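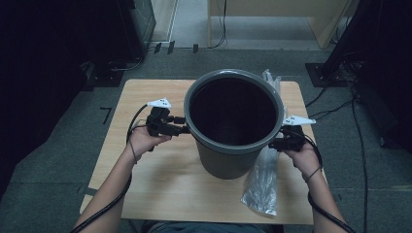
4.2 Two-handed handling of open containers

Fig. 3. Bucket held at the rim by two hand-held grippers, one in each of the demonstrator's hands.

Most household tasks in our set can be done with one arm if the object is small and rigid. Open containers are the main exception. A bucket, a washing-up bowl or a waste bin can be lifted from one side, but it then swings about the grasp point and any contents shift towards the lower wall. We therefore treated these objects as a separate group and required a grasp on both sides of the rim (Fig. 3).

The group comprises 157 demonstrations, recorded at a table by two demonstrators using the same pair of hand-held grippers. Each demonstration starts with the container on the table and ends when it has been set down again and both jaws are open. The demonstrators were told to keep the opening facing upward throughout and were otherwise free to choose their speed and path. Of the full set, 17 demonstrations were removed before training owing to gaps in the tracking of one gripper.

The rolled rim of a bucket of this type offers a convenient edge for a short jaw, but it also fixes the two hands relative to each other. Once both jaws are closed, an error in the position of one gripper acts as a force on the other. A person corrects for this without effort. The policy, which receives no force signal, has to keep the distance between the grippers constant from vision and its own pose estimate. Following Marino and Fakhoury, we added this distance to the state as a separate input.

On the Melis two-arm platform the trained policy completed 63 per cent of trials. Failures were of two kinds. In the more common one, the second jaw closed above the rim or against the outer wall, and the lift then began with only one side held. The policy had no means of noticing this and carried on with the motion. In the other, both grasps were sound but the arms drifted apart during the move, until one jaw slid along the rim and let go. The added distance input made the second kind less frequent and had no clear effect on the first.

Soft items near the container were a further source of error. Clear plastic bags gave the most trouble, as their outline changes with every touch and the depth estimate behind them is poor. We left such items in place during recording and did not mask them in training.

On these results we would not describe the carrying of open containers as solved, even for an empty bucket on a clear path. The motion itself is simple and short. What is missing is a check that both sides are held before the load is raised, and we return to this point in Section 5.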